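Hand-Held Gripper Collection, Home Sites: Pre-Session and In-Session Checklist
Site: Grindley, upstairs bedroom
Checked by: Waqas Cheema
Reviewed by: Pravesh Kruger
Rating: OK / Fix / Stop

Section A. Before entering the home

A1. Signed consent from the householder, with the rooms listed by name. OK.
Comment: Bedroom and landing only. The kitchen is not on the form, so tools stay out of it.

A2. Both grippers inspected on the bench. OK.
Comment: Finger pads seated, no lifting at the corners. Pivot screws checked with the driver, none turned.

A3. Batteries charged and stored in the fire-resistant pouch. Fix.
Comment: Pouch was in the van but one spare was loose in the tool bag. Moved. Same finding as at Derent, so it goes on the morning list from now on.

A4. Free space on each recorder at least 220 GB. OK.

Section B. Room

B1. Walking path clear between the work surface and the door. OK.

B2. Bedding that reaches toward the floor noted as a trip point. Fix.
Comment: Ask the householder before tucking or folding anything. If they would like it left alone, the operator works from the other side.

B3. Personal photographs and papers covered by the consent form, or covered up. Stop until cleared.
Comment: Section 4 of the form has a separate box for framed photos on walls. It was blank. Householder read it and ticked it at the door, and we went ahead. Please stop treating this box as optional. A general consent to record in a room does not settle it.

B4. Household items placed on the work surface have the owner's OK. OK.
Comment: Phones and wallets need a yes for each one. Any phone is powered off before it is handled, and a wallet is emptied by its owner.

B5. No glass, blades, medicine or liquids within reach of the tools. OK.

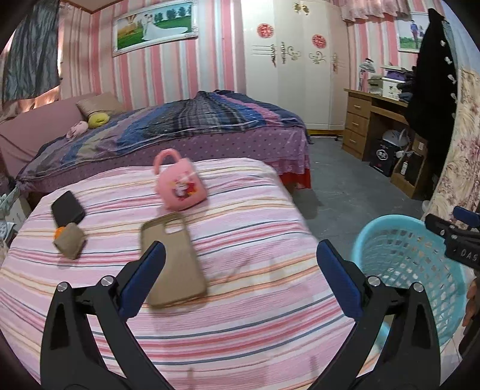
Section C. Operator and tools in use

C1. Two operators keep at least an arm's length apart when both tools are live. Fix.
Comment: Narrow rooms make this hard. Agree on who moves first and say it out loud. The Puvau crew does this well and it costs them no time.

C2. Free hand stays behind the pivots while the fingers are closing. OK.
Comment: The pads are soft but the pivots will still pinch. Long sleeves rolled or clipped.

C3. Grip force set to the low setting for soft or hollow objects. OK.
Comment: Toys and phone cases count as hollow. If an item starts to deform, let go and mark the take.

C4. Drop height over a soft surface no more than a hand's width. OK.
Comment: Bedding is forgiving — it also hides small parts. Run a palm over the sheet after each set.

C5. Session length no more than 2 hours per operator, with a break at the halfway point. OK.
Comment: Wrist strain is still the most common complaint on our log. Nearly 175 takes in one sitting, as Skov reported in May, is too many, even if the operator says they feel fine.

C6. Tool never set down on the floor, on a pillow or in a laundry basket between takes. Fix.
Comment: Bring the tray. It was left in the van again.

Section D. Leaving

D1. Every item returned to its owner and checked off against the item list.
D2. Furniture and bedding put back as the householder wants them.
D3. Pads wiped before the tools go in the case.
D4. Householder given the contact sheet and told how to withdraw a recording.

Open actions: A3 and C6 to Waqas. B3 to Pravesh, who will reword the form so the photo box can't be skipped.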